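Toast morning returns to the Marinho hall on Monday

The free breakfast table at the Marinho hall reopens Monday at 8 a.m. after a month off for floor repairs. Organizers at Gruletti, the neighborhood group that runs it, say the menu is staying small: toast, fruit, tea and coffee.

Last season the table served 103 people at its busiest session and went through more than 2,000 slices of bread between September and the spring break. The old four-slot toaster gave out in the last week, and the group has gone over to two-slot models, which are easier to store and can be swapped out one at a time. 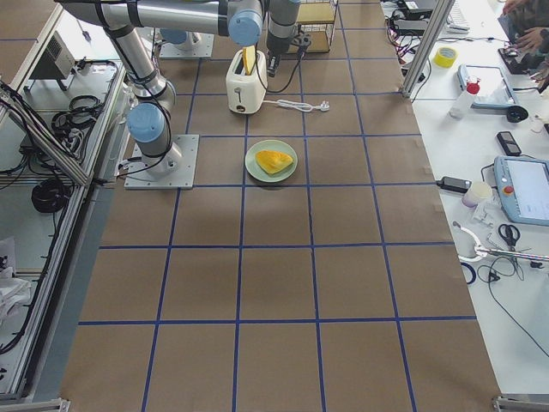 Bread comes from the Drolero bakery on the corner, which sets aside 16 loaves a week at cost. The bakery delivers before opening, and whatever is left at the end of the morning goes home with anyone who wants it. Gluten-free bread can be requested a day ahead and is toasted separately.

The group has also asked people to bring their own mugs. Plates are provided and should go back to the hatch when finished.
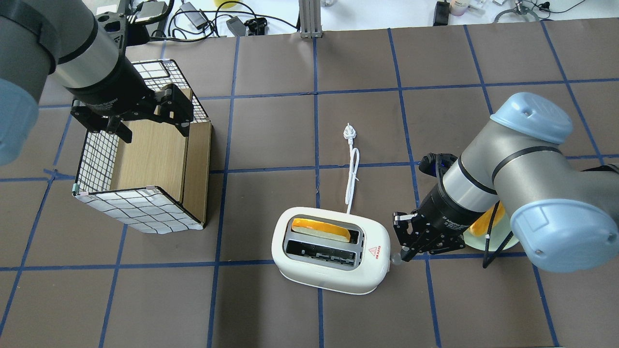
A slice in the two-slot toaster, with the plug lying on the table.

Doors open at 7:45 a.m. and the last slices go in at 9:30. Seating is first come, first served. Families with strollers should use the side entrance on Ziltuneo Street, where the ramp is open again. The front steps will stay closed until the railing is fitted.

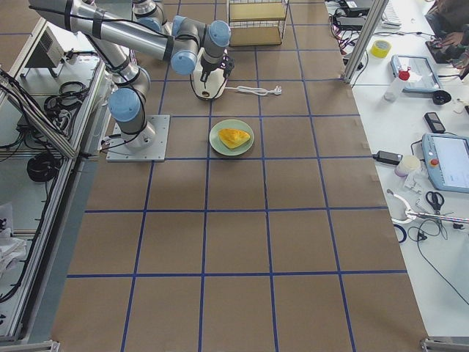
Gruletti is still short of tableware for the new season. It has enough mugs for guests who forget theirs, but only 6 large serving plates, and the smaller ones have been disappearing since the fall. Round plates like the pale green one, with room for a single piece and a bit of rim to hold it by, are the most useful size. Bowls are not needed. Donations can be left at the hall office any weekday afternoon. Small appliances are welcome too if the cord and plug are in good condition, and they will be tested before they are used.

The breakfast table runs weekly until the summer break. There is no charge and no need to sign up.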